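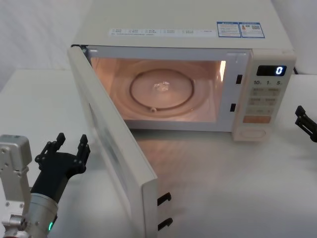 How long should I wait after a meal before using the Trallero rower?

Wait 2 hours after a full meal. A banana or a slice of toast is fine closer to your session, and you can drink water at any time.

Section 3: Setting up and your first session

Read this section before you row for the first time. It assumes that the frame has been assembled as shown in Section 2 and that the rower is standing on a level floor.

3.1 Before you start

Wear trainers with a thin, firm sole. Thick running shoes lift the heel and make the foot straps harder to set. Tuck in long tops and tie back long hair, as both can catch in the seat rollers.

Caution: If you are pregnant, have had recent surgery, or have a heart or back complaint, speak to your doctor before using this machine.

Caution: Keep children and pets out of the room while the seat is moving.

3.2 Adjusting the footplates

1. Sit on the seat and place one foot on each plate.
2. Slide the heel cup up or down until the strap crosses the widest part of your foot.
3. Press the heel cup until it clicks. If it doesn't click, move it one hole and try again.
4. Pull the strap snug. You should be able to lift your heel a little at the front of the stroke.
5. Set the other side to the same hole.

Note: The holes are numbered on the inside edge of each plate. Write your number on the card in the back of this manual if more than one person uses the rower.

3.3 Setting the resistance

The dial on the side of the flywheel housing runs from 1 to 8. Beginners often turn it straight to the top. This makes each stroke slow and heavy and tires the lower back before the legs have done much work.

1. Turn the dial to 3.
2. Row gently for 5 minutes.
3. If the handle feels loose at the start of the pull, go up by one setting.
4. Leave the dial alone for the rest of the session.

Do not turn the dial while pulling. Let the flywheel slow down first.

3.4 The stroke

1. Start with knees bent, shins upright and arms straight.
2. Push with the legs. Keep the arms straight until the legs are nearly flat.
3. Lean back slightly from the hips.
4. Draw the handle to the bottom of the ribs, elbows close to the body.
5. Return in the opposite order: arms, hips, knees.

The return should take longer than the pull. If the seat bumps against the front stop, you are coming forward too fast.

Caution: Never let go of the handle under tension. Guide it back to the rest with both hands.

3.5 First session

Press START on the monitor and choose EASY. The programme is set out as follows.

Warm-up: 5 minutes, light pressure
Rowing: 3 blocks of 2 minutes, steady pressure
Rest: 2 minutes between blocks, sitting still or paddling lightly
Cool-down: 5 minutes, light pressure

Stop at once if you feel dizzy, short of breath in an unusual way, or have pain in the chest, back or knees. Tired thighs are normal. Sore wrists usually mean that the handle is being gripped too tightly; hook the fingers over it and keep the wrists flat.

3.6 After use

1. Put the handle in its rest. Do not leave it at the seat end, as this keeps the cord stretched.
2. Wipe the rail with a dry cloth. Grey marks on the cloth are normal in the first few weeks.
3. Loosen both foot straps.
4. Hold STOP until the monitor goes blank.

If the monitor shows E5, the sensor lead has come loose. See Section 8.

Note: The foot straps and seat rollers are wearing parts. Replacements are listed in Section 8 with their order codes.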